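Hand-held gripper kit from Kingi: are the pads good enough for food containers?

Reading time: 3 min

Posted in Tools and Kits
6 replies -- 252 views -- 10 shares

**metel_bench**

Hello to all. Our small workshop in Bromport wants to record kitchen tidying tasks for teaching a robot arm. We are offered the Kingi pair kit, two hand-held grippers with the cables and 200 spare pad tapes. The seller is friendly but he answers every question with the same brochure. I want to know from somebody who has used it: do the pads hold smooth plastic, for example food boxes with round lids? And is it tiring for the wrist? We would work with it in sessions, not the whole day.

Thank you in advance, and sorry for my English.

**quickfix88**

Just buy it, it is fine. Or look at the Brenholm one, I heard it is cheaper.

**slow_and_level**

I have used this kit since April, so I try to answer properly.

Smooth plastic is possible, but you must choose where to press. On a flat wall or a flat lid the hold is good. On a round body the box wants to turn, so I take it along its length, with one finger on the lid and the other at the opposite side or on a latch. The brochure says nothing of this and I lost the first two days with it.

The tape on the pads is the weak point. With hard plastic edges it becomes frayed quickly, and then the hold is different from one recording to the next. Please change it before it looks bad. I have used 197 pieces already, so your 200 will not be for ever. It is ordinary to buy more, only the delivery is slow.

For the wrist: the strap on the back of the hand helps very much. Do not make it tight. I stop after 10 recordings and put both grippers down, also when I feel well.

One more thing, the cables. Lead them away to the side before you begin -- if they lie in front of you, they come into every movement.

My table with the basket, a green box and a round lid, then two views from the gripper camera: 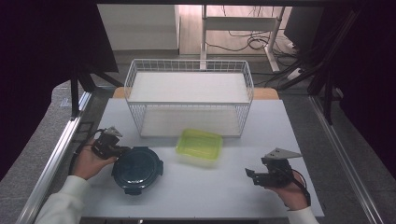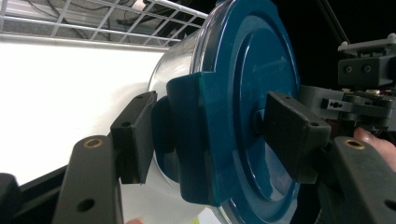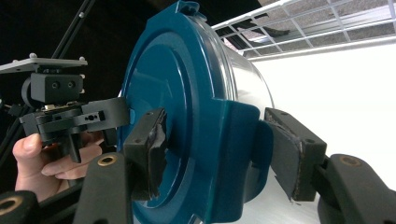

About the price I cannot advise, because I bought mine together with another workshop and we received a discount. Ask if they will lend you one pair for a week. They did it for us, with a deposit. And ask for the longer screws for the top bracket, the short ones came loose on mine two times.

**metel_bench**

Very useful, thank you. I have written to them about the loan. The screws I would never have thought of.

Comments (3)

**oldplug**: Does the tape leave glue on the pads? Mine did, with a different brand.

**slow_and_level**: A little. I clean it with a dry cloth and a plastic scraper, never with a knife.

**terrace_b**: Same experience with the strap. The left one was too short for my hand, they sent a new one without charge.

4 people found this helpful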